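Home Browse Issues About Authors Contact

3.2 Leg sockets and the upside-down position

Sellers' leaflets claim that a plastic stool goes together "in moments." We doubt this. Of the 707 assembly reports we read, 406 mention a leg that would not seat fully, and few say how the stool was lying at the time. 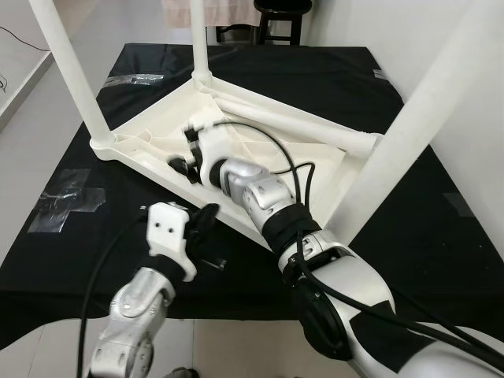

Ledesma argues that the ribs under the seat guide the hand toward the socket. His evidence is thin. Ribs stiffen a seat, and we found no report in which a user credits them with anything else. The collar at the base of each leg seems a likelier aid, though it can also hide a gap. 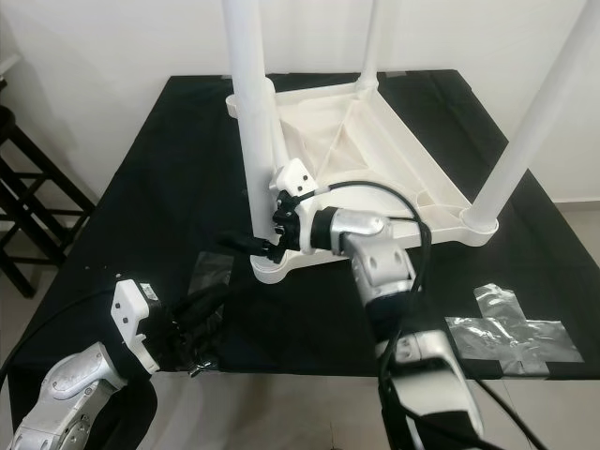

Figure 2. White plastic stool, legs up, on a black cloth. Photo: B. Ghasemi, Istine.

Turning the seat over does put the collars in plain sight (Figure 2). Whether that makes for a firmer joint is another matter, and the Troltton survey, often cited on this point, never asked. We therefore treat the upside-down position as a habit until someone tests it against the alternatives.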